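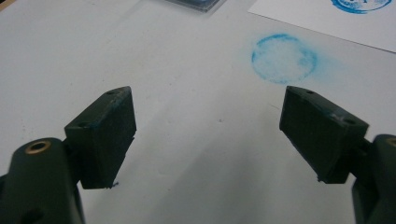 Slide 1: white tabletop, a few scuffs

Talks > Autumn series > The Shared Table

The Shared Table
Speaker notes, Pratholm library, Nov 14, 2022

Opening

Thank Imogen Sugden for the invitation. Wait for the latecomers off the 527 bus, they'll want the seats near the door.

Start with the question: where did you last sit at a table with someone you didn't know? Let people answer out loud. Somebody will say a wedding, somebody will say a food court, and both are perfect because I come back to them later.

Then straight in. I love big tables! I grew up doing homework at one end of my grandmother's while she rolled pastry at the other, and I've been nosing around other people's ever since (pubs, reading rooms, shearers' quarters, the back of a bakery in Ashworth where the drivers had their breakfast).

The bakery story

Tell it slowly. The owner took out the little tables for two and put in one long one. Regulars grumbled for a week. Then the crossword started getting passed up and down, and one morning a retired plumber fixed a student's spectacles with a bit of fuse wire. Pause for the plumber. People like the plumber.

Point to bring out: the coffee was the same and so was the bread. What changed was how far you had to reach to talk to your neighbour.

Width matters more than length

My favourite part, so watch the time. A very wide table makes you raise your voice to the person opposite. A narrow one has your elbows in their soup. There's a lovely middle where you can pass the salt without standing up, and you can test it tonight with a friend and a salt shaker.

Mention the banquet hall at Voditano, all those guests around the outside and an enormous gap in the middle for the flowers. Beautiful to look at, and I couldn't hear a word anyone said to me. That's the wedding answer, so nod to whoever gave it.

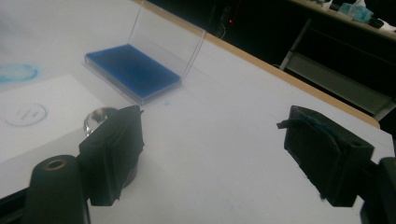 Surfaces and what we do on them

Pale tops are wonderful for sorting and drawing, and for finding the screw you dropped. They also show everything. Dark timber hides the tea rings but swallows a pencil line in poor light.

Ask who has a table at home they aren't allowed to put a hot cup on. Hands up. Then ask who has one they are allowed to wreck. My guess is that the second lot have more visitors, though I can't prove it, and I'd be thrilled to be argued with.

If there's time: the Faleo reading room, where generations of readers have worn the edge of the desk smooth with their sleeves. Run your hand along it if you ever go. The colour is completely different there, like honey.
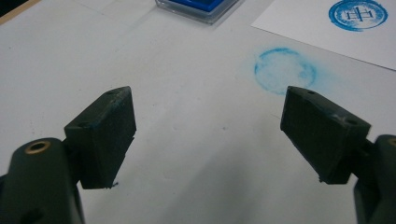

Cyril Inskip

Last section, and bring the lights up for it.

What to try at home. Move the table away from the wall for a week, even if it blocks the cupboard. Leave something unfinished on it, a jigsaw or a pile of beans to shell, and see who picks it up. Borrow a chair that doesn't match.

Go back to the food court person here. Ask them what would make them stay ten minutes longer.

Questions. If it's quiet, ask Imogen about her trestle and the school fete. Stack the chairs by the side door afterwards and give the projector key back at the desk.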